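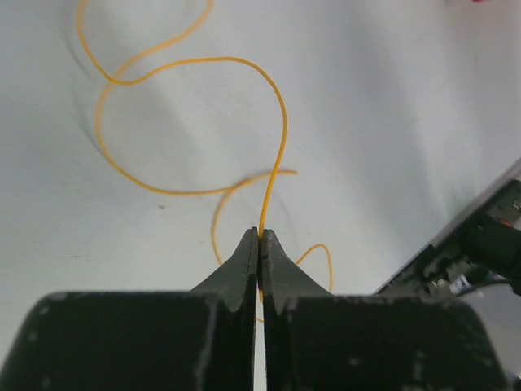 Rope-untangling robot clears most of its knots, with a few strings attached

A research group at Nirberg says it has taught a two-fingered robot to undo tangled cord without first working out exactly how the cord is tangled. The method, called Alham, was posted in August along with a video and a long appendix. The video has been passed around a good deal. The appendix is the part worth reading.

Cord is a miserable thing for a robot to deal with. A box has corners and stays the shape it was. A cord crosses over itself, slides when you touch it, and looks much the same at one end as it does in the middle. Most earlier systems tried to trace the whole thing from a picture, decide which strand lay over which, and plan a set of moves from there. When the trace was wrong at even one crossing, the plan was wrong too, and the robot would happily pull a loose loop into a tight one.

Alham skips the full trace. It looks at a close view from the wrist, picks a strand near a crossing, pinches it, gives it a short tug and watches what else moves. If the strand that shifts is the one it expected, it keeps going. If something else moves, it lets go and tries another spot. The group calls this "asking the cord." Your grandmother would have called it picking at it.

The headline result is that the system fully straightened the cord in 70 percent of trials. The paper reports 1169 trials in all, a healthy number for this kind of work, where it is common to see a claim resting on a few dozen runs. Credit where due. The group also published its failures along with its wins, sorted by type, and that is rarer than it should be.

Now for the rest of it.

First, the tangles. Each trial began with a cord laid down in one of 7 starting patterns, with small changes made by hand. The paper describes these as covering "typical household cases." Nothing in it backs that up. The patterns are mostly loose crossings and open loops on a pale, flat surface, in a cord bright enough to stand out from it. Anyone who has pulled a phone charger out of a backpack will wonder how typical that is. The group did run a smaller set of trials with knots pulled snug, and the success rate there fell to 25 percent. That number appears in the appendix and not in the summary.

Second, the word "straightened." A run counted as a success once no crossings were left, even if a person had to step in and move the cord back to the middle of the work area. The paper allows one such reset per trial. It does not say how many of the successful runs used it. Without that figure it is hard to know what the robot did alone and what it did with a helping hand, and the gap between those two could be small or it could be most of the result.

Third, the comparison. Alham is tested against an older tracing method called Rastogi, which it beats easily. But Rastogi was built to work from an overhead view of the whole cord, and the Nirberg group ran it using the same close wrist view as their own system. The paper says this was done for fairness. It is a strange kind of fair. A tracing method that can only see a few loops at a time is going to lose track of the ends, and losing track of the ends is the main thing it was marked down for.

There is also the matter of speed. The video is sped up, which the caption admits, and the time per trial is given only for successful runs. Failed ones could go on until the robot hit its limit on tugs. Leaving them out makes the method look quicker than a person standing next to it would find it.

None of this means the idea is bad. Touching a thing to find out how it is put together is a sensible way to handle soft objects, and the tug test seems to do real work. When the group switched it off and let the system go by camera alone, results got clearly worse across all the starting patterns. That is the most convincing table in the paper, and it gets less space than the video stills.

A second lab, at Drestitz, has said it plans to repeat the trials on its own arm with darker and stiffer cords. The Nirberg group has released its code but not the settings for how hard the fingers squeeze, which it says depend on the gripper used. Drestitz has asked for them anyway. A pinch that is too light lets the cord slip out, and one that is too firm drags the neighboring strands along, so the settings could matter quite a bit to whether the numbers hold up elsewhere.

The paper has not yet been through peer review. The group says a version with tighter knots and two arms is in progress, and that the reset count for the current trials will be added to the next draft.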